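Plodis arm simulator: worth paying for?
By Malcolm Heywood, December 6, 2021
Print this page | E-mail this thread
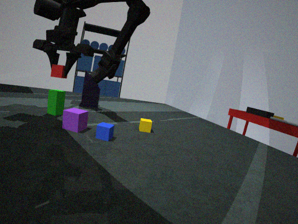 Plodis block stacking, red cube held over the green block

malcolm_h wrote:
I've had the Plodis trial going for a fortnight now and I'm quite smitten! It's the practice package from Plonness where you program a simulated arm before letting your code loose on a real one. I've mostly been on the block exercises, and the gripper is lovely to work with once you've got the hang of the approach height (mine was far too low to begin with, and I kept clouting the tall green one). The full licence is £491 though, and I can't decide. Anyone paid up?

gantrygoat wrote:
Paid in March, regretted it by Easter. The grain they put over the camera view drives me up the wall and you can't switch it off in the basic version. Abbasi does much the same job for £20 a month and the picture's clean.

tilly_torque wrote:
@gantrygoat I'd call the grain the best bit! Real cameras are noisy, and so is my workshop webcam. Same with the tilted view. If your code only copes with a nice level floor it'll fall over on the bench. I did over 600 practice runs before I touched the real arm and I don't regret one.

gantrygoat wrote:
Fair enough if you've got a bench. I haven't, so I'm just squinting at a black arm with hardly an edge showing between the parts. Would it kill them to make it grey?

malcolm_h wrote:
Ha, I'm with you on the black, the joints do run together. Does Abbasi let you bring your own blocks in?

tilly_torque wrote:
Only in the £1180 one, last I looked. Stick with the trial till it runs out, then ask Plonness for the club rate.

Related threads
Plarketti gripper: spare fingers?
Abbasi monthly plan, how do I cancel
Plodis crashes on saving
First arm for a small shed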